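**Parallel gripper or suction for a messy countertop? Trying to pick one before I burn more evenings on it**

posted by **triline_dan**

Hi all! I've been working through tabletop pick and place in simulation (hobby project that got out of hand, you know how it goes) and I'm stuck on the end effector. I started with the stock two-finger gripper on a Franka arm, and it does fine on cans and small stuff. Then I swapped in a suction cup model and suddenly plates were easy, but anything lumpy or soft was hopeless.

I ran 20 tries per object with each. The fingers won on the muffins and the spoon, suction won on plates and the flat tray. I could average everything together, but that feels like cheating, as the winner depends on which objects I throw in. Do people usually pick one and live with it? And does the camera matter as much as everybody says? Mine is fixed, looking at the counter from the front, and I'm wondering if I should move it to the wrist.

Using the Hamel controller with default gains, if that matters.

---

**Bríd Keogh**

I went through this same thing last October, so you have my sympathy! My vote is to stay with the fingers, and I'd say that even though I own a real suction setup and love it.

The thing with suction in a simulator is that a lot of the models are way too kind. Mine would grab a sponge like it was a pane of glass, and a real cup on a porous sponge just hisses at you. So before you trust those plate numbers, check what your suction model does with the sponge. If it picks it up every time, be suspicious of the whole column.

For plates with fingers, don't come straight down in the middle (I did this for two weeks, please learn from me). Go for the rim, tilt the wrist a bit and pinch the edge. I went from 5 good grasps out of 20 to nearly all of them just by changing the approach angle. Thin things like spoons are more about finger pads and how close you dare get to the counter. Lower your speed for the last bit of the descent and loosen the vertical stiffness, because I'm pretty sure the Hamel defaults are too stiff for contact.

And don't average! Report each object by itself. I keep one cluttered layout that I never touch and rerun it every time I change something, so I'm comparing grippers and not comparing luck. It has easy things, nasty things, and a plant whose leaves get over everything. 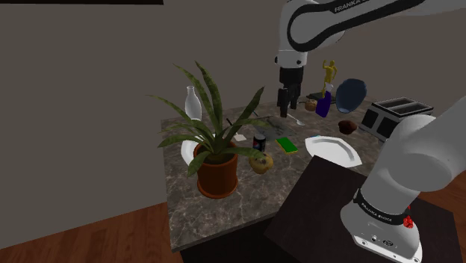 *My clutter layout in sim, Franka with the parallel gripper, fingers pointing down over the counter.*

On the camera, keep the fixed one and add a wrist camera if you can. Leaves and tall bottles hide things from one side, and a second view saved me on the muffin more than any gripper change did.

---

**pelican_servo**

suction. way faster. just use a bigger cup

---

**Trillport_Mo**

Bigger cup won't help on a muffin, sorry!

I'd agree with Bríd on most of it, except I'd try 100 runs per object if your machine can handle it overnight. With 20 I kept getting results that flipped when I changed the random seed. I also tried the Braver combo tool (2 fingers with a small cup between them) and it's neat, but the extra bulk kept knocking over whatever was next to the target. Fine on an open table, a pain in clutter. If you do try it, remember to update the collision mesh, I forgot and my numbers looked amazing for a day.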